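Pastville Makeup and Beauty Network
Minutes, general meeting, May
Back room, Pastville library. Start 6.40 pm, bit late, key trouble.

Minutes taken by the secretary. Last month's minutes taken as read. One correction: the brow lamination talk was given by the Kovlow members, not the Pastville ones. Fixed in the file copy.

Apologies received, listed on the sheet.

1. Matters arising

Sanitiser stations for the testers table. Done, two bottles bought, receipt in.

Old palettes in the cupboard. Still there. Anyone who wants theirs back to collect before the end of the month, after that they go in the bin. Several have no label and the cream ones are well past it. Not to be donated, not to be used on models.

Letter to council re hall hire rate for community groups. Sent. No reply yet. Secretary to ring.

2. Brand ambassador offer from Mevex

Main item, took most of the night.

Background for those who missed April. Mevex (skin tints, setting sprays, the lip oils everyone had at Christmas) wants four local faces for the spring range. Looking for ordinary customers and small-account creators, all ages, and they have said in writing they want at least one man and at least one person over 60. They approached the network because of the Kovlow market day stall.

What's on offer, from the email:
- $550 per person for one half day shoot plus three posts
- product to keep, full spring range
- travel paid to Albers for the shoot, economy bus or fuel money, keep dockets
- network gets a flat $600 for organising, paid after the shoot

Discussion. Good money for a half day, most agreed. Others felt $550 is low once you add the three posts, edits, replies to comments, and the reshoots that always happen. One member who has done paid posts before said the going rate depends completely on usage, and the email says nothing on usage. Can they run the photos on buses? In store? For how long? Nobody at the meeting could say.

Point raised about shade range. Skin tint currently comes in 9 shades and the deeper end is thin, there are two that read the same on skin. Feeling in the room was we shouldn't put our deeper skinned members forward for a range that doesn't have a match for them. Against that, someone said being in the ad is how you get the shades made. Long discussion. No vote on this but agreed it must be put to Mevex before any names go in.

Question about head coverings. A member wears hijab and wanted to know if styling would be hers or theirs. Agreed everyone keeps control of their own hair, covering, clothes. To go in as a condition.

Question about retouching. We'd like none on skin texture. Mevex's email says "light". Ask what light means.

Also disclosure. All posts must be marked as paid, clearly, at the top and not buried under the hashtags. No exceptions, the network's name is on it. Couple of people thought gifted product didn't need marking. It does. Secretary to put the guidance link in the newsletter again.

Under 18s. Mevex happy to take 16 and up. Meeting not happy with that. Agreed 18 and over only from our end.

Motion: that the network reply to Mevex with interest, subject to written answers on usage and term, retouching, styling, shade range. Moved, seconded, carried. Two against, one abstained.

Action: secretary to draft reply, circulate to members by email, three days for comments then send.

Action: anybody wanting to be considered to send a short note and two unfiltered photos, natural light, to the network address. No DMs please, they get lost.

3. Selection, if it goes ahead

Brief chat only. Options were draw from a hat, member vote, or let Mevex choose. Member vote unpopular, turns into a popularity thing and we had all that with the calendar. Hat is fair but might not meet what they asked for. Leaning to sending all names through and letting them pick, with us having a right to say no. Park till we have answers.

4. Tutorial nights

Winter program so far:
June, basics. Base and concealer for beginners, bring own mirror.
July, mature skin. Cream products, less powder. Was oversubscribed last year so book in.
August, quick workday face. Ten minutes, five products.
September, stage and dance concert makeup. Parents welcome.

Cost stays at gold coin for members. Non members $9, covers cotton tips, wipes and hall.

Brushes. Everyone brings there own from now on. We had the pink eye scare last winter and are not doing that again. Disposable mascara wands will be supplied, one dip each, no double dipping.

Need someone to do the July demo. Two maybes, to confirm by next meeting.

Request for a night on skin conditions, rosacea and vitiligo in particular, cover or not cover, run by somebody who lives with it. Very well supported. To look at October.
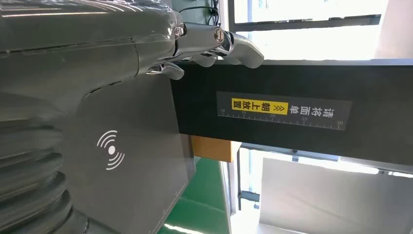

5. Kovlow market day stall

Stall went well in the morning, quiet after lunch, wind got up and the gazebo had to come down early. Colour matching was the draw. Queue most of the morning. Two people flat out and could have used a third.

Sold out of the secondhand unopened box by 10.30. Lipsticks slowest. Nobody wants a frosted mauve.

Complaint from the stall next door about our music. Fair enough. Lower next time.

Next stall is in spring. Wanted: bigger mirror, a second stool, something to weigh the tablecloth down. Please no more glitter giveaways, was in the grass for weeks and the organisers mentioned it.

6. Social media

Page is ticking along. The before and afters do best, as ever. Product shots on their own do nothing.

Reminder on permission. Do not put up photos of anyone from a tutorial night without asking them on the night and ticking them off on the form. We had one taken down in April after the person rang up, quite upset. Apology sent.

Comments. Some nasty ones under the post with the older models. Deleted and blocked. Discussion on whether to leave them and answer or just delete. Agreed delete, don't argue, screenshot first if its threatening. Admins to share the load so the same person isn't reading it all.

Someone asked if we could have a members' creator list on the page so local businesses can find people. Good idea, opt in only. Form to be made up.

Filters. Network account won't use them on faces. Personal accounts are your own buisness.

7. Albers salon discount

The salon in Albers that gave us the discount on brow and lash tints has changed hands. New owners will honour it till the end of June then want to have a talk. Patch test now required 48 hours before any tint, even for regulars. Don't argue with the staff about it, they're right.

8. Money

Account in the black. Hall paid to end of June. Stall takings banked. Insurance renewal has come in, up a little on last year, paid. If the Mevex money comes, suggestions so far are new lights for demo nights or a proper folding makeup chair. Lights ahead at this stage. Not deciding on money we haven't got.

9. General business

Empties recycling box is full again. Rinse them first. Pumps and mirrors can't go in, pull them off.

Lost property: one grey cardigan, one lash curler, a set of keys on a green tag. At the library desk.

Query re fragrance. One member gets migraines, please go easy on perfume and body sprays at meetings. Setting spray demos to be near the door.

Suggestion to start at 7 instead of 6.30, for people coming from Kovlow. Show of hands, pretty even. Try 6.45 for June and see.

Tea and coffee roster has gaps for July and August, sheet's on the wall.

Meeting closed 8.50 pm.

Next meeting: June, same room, 6.45 start. Mevex reply to be first item if in by then.

Actions carried forward
- Ring council re hire rate
- Draft and circulate Mevex reply
- Disclosure link in newsletter
- Confirm July demo
- Opt-in form for creator list
- Photo permission forms, print more
- Talk to new owners in Albers, end of June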